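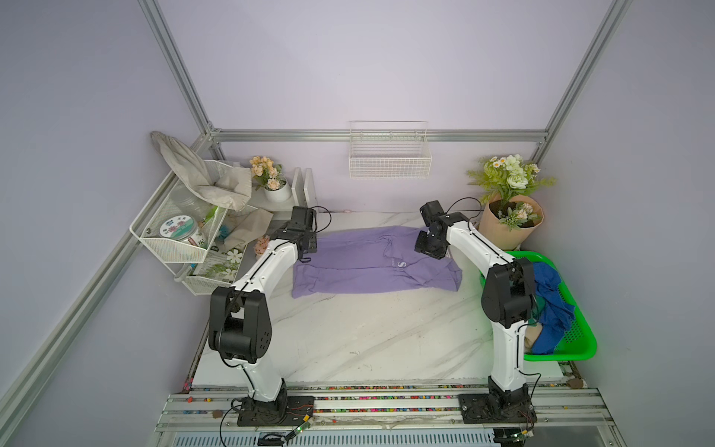

Lavender tee, two arms, one table.

1/ ok thesis is IN. submitted to Heltaston at like 4 am. People keep asking how I got it proofread so doing this fast before I forget it all. Thread on hiring a human editor for a very long document

2/ Numbers first. 254 pages with appendices. History of municipal water boards, please don't ask. Three years of writing, 14 days left when I finally went looking for an editor. Do not do that

3/ First thing, before money: read your school's rules on editing. Heltaston lets you pay for spelling, grammar, punctuation, formatting. Not structure, not argument. Your advisor has to sign a form saying they know. Mine took four days to sign the form. Four of my fourteen

4/ Got quotes from two companies, Turkeo and Radwan. Turkeo has the nicer website and a price calculator. You put in your word count and a deadline and it jumps around every time you move the slider. Closed the tab twice, price was different both times

5/ Radwan you have to email. Ugly site, someone wrote back in an hour and asked for ten pages from the MIDDLE of the thing. Not the intro. Said everyone's intro is clean because it's been rewritten the most. Fair. Mine had been rewritten so many times it sounded like a bank

6/ Sent the same ten pages to both. Turkeo came back with almost 80 changes and a lot of them were just swapping my words for longer ones. "Used" to "utilized." Every single time. I write "used" a lot apparently

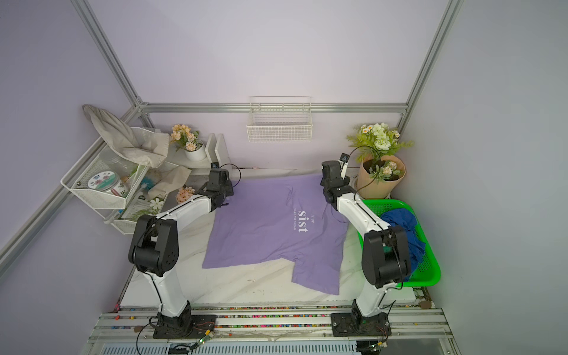
7/ and they also changed a quote. A direct quote, from a 1911 board minute, they fixed the guy's spelling. That's his spelling! He spelled it that way! Was out after that

8/ Radwan sample: fewer changes, all in track changes, margin comments where she wasn't sure. "Is this the same reservoir as p. 61?" It was not the same reservoir. I'd been calling two reservoirs by one name for a whole chapter

9/ Editor was Guðlaug Thorlacius. They give you the name up front and you can write to her directly, which I did too much, sorry Guðlaug

10/ What to send with your file, learned this the hard way:

- the style guide, with the edition
- a list of names and place spellings you want kept
- what your school does NOT allow, pasted in, not linked
- which chapters are still moving (mine: all of them, lied and said one)

11/ Don't keep writing in your own copy while they have theirs. I did. Ended up with two chapter fives and spent a whole evening with both of them open going line by line. Ate cereal for dinner. Chapter five is the longest one obviously

12/ Footnotes. Ask if they're included. Turkeo counts them as extra words, Radwan includes them but doesn't check the citatons against the sources, only that the format is consistent. So checking the sources is still on you

13/ For the bibliography I used Sivar, the reference manager my whole department uses. Fine. It capitalizes every title like a headline and you have to go in and undo it by hand for anything not in English. Had 100 of those. Put on a podcast
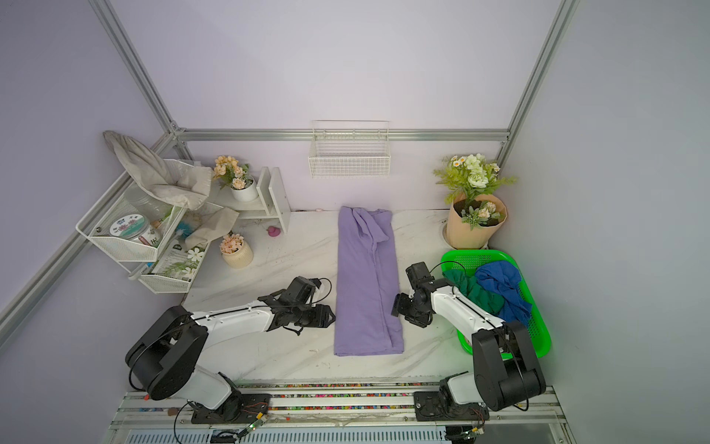

14/ Cost. Not posting the exact amount, it was a lot for me, a bit under one month's rent. Turkeo's first quote was lower and then the rush fee put it over. Ask for the total with the rush fee in it, in writing, before you send anything

15/ Department has a small fund for this btw!! Found out in May, from a poster next to the copier. Deadline for it was April. Go ask your grad office now, like today

16/ When it comes back do not hit accept all. I know. I wanted to so bad. Went chapter by chapter, rejected maybe one in every twenty. A few were places where a word means something specific in my field and she couldn't have known. Put those on your list of names too

17/ Then make the PDF and look at every page of the PDF. My table of contents had a heading in it that just said "FIX THIS." Had been there since year one. It was on page iv

18/ Couple people DMed asking if a friend could do it for free. Sure if the friend has the time. Mine did my first chapter and was great and then had her own deadline, and I couldn't exactly chase her about it

19/ Would I use Radwan again, yes, but would book two months out and send chapters as they finish instead of one giant lump. They do take single chapters, I just never asked

20/ Will post my email to them and the list of names thing if anyone wants to copy the layout. Tomorow though. Going to sleep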